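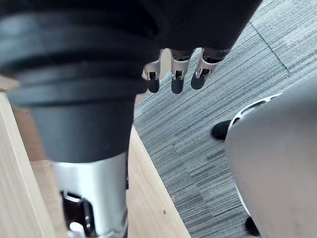

Interior Finishes and Furnishings

Chapter 3
Hard Floors, Soft Floors, and What Stands on Them

Most people notice the walls of a room first. They spend far more time in contact with the floor. It carries the furniture, takes the dirt from shoes, and has a large say in how loud the room is. This chapter deals with carpet tile, the floor covering found in many offices, classrooms, and workshops, and with the plain wooden pieces that are often set on top of it.

A carpet tile is a square of carpet with a stiff backing. Fitters lay the squares side by side, starting from the middle of the room, and cut the outer ones to meet the walls. A stained or worn tile can be lifted and replaced without disturbing the others. For this reason a sensible buyer orders extra and stores it flat. In the Borevdale library project, which we will follow through Chapters 3 to 6, the owner kept 29 spare tiles in a dry closet and had used all but a handful of them by the second April.

Pattern matters more than color when it comes to hiding wear. A solid color shows every crumb. Fine streaks in two or three shades of gray hide lint, small stains, and the seams between tiles. They do not hide the seams completely. If the streaks of one tile run at a slightly different angle from those of the next, the eye finds the line, especially in low light from a window. Some designers want this effect and turn every other tile on purpose. Others want the floor to read as one piece, and in that case each tile must be laid with the arrow on its back pointing the same way.

Wood on carpet raises its own questions. A low box, a bench, or a platform spreads its weight over its whole base, so it leaves a broad, shallow mark. A table with thin legs puts the same weight on four small points and leaves deep dents.

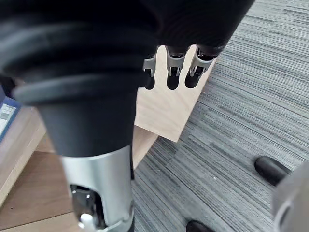
Boxes with flat bases are also steadier on a short, dense pile than on a deep one. On a deep pile they rock, and a tall box can tip. As a working rule, choose a low loop pile wherever furniture will be moved often.

Plywood is a common choice for such pieces. It is made of thin sheets of wood glued together, each with its grain running across the one before, and it stays flat where a solid board might cup or twist. Pale face veneers such as birch and maple look clean against a gray floor — they also show dark spots and hand marks sooner than a brown finish would. A coat of clear water-based varnish makes wiping easier. Edges need the most care. A bare plywood edge picks up carpet fibers and can splinter when the piece is dragged.

Before reading on, look at the floor of the room you are in. Find a seam, if there is one, and see which way the pattern runs on each side of it. Then move one piece of furniture and look at the mark it leaves. Section 3.1 begins with the parts of a carpet tile, from the face yarn down to the backing.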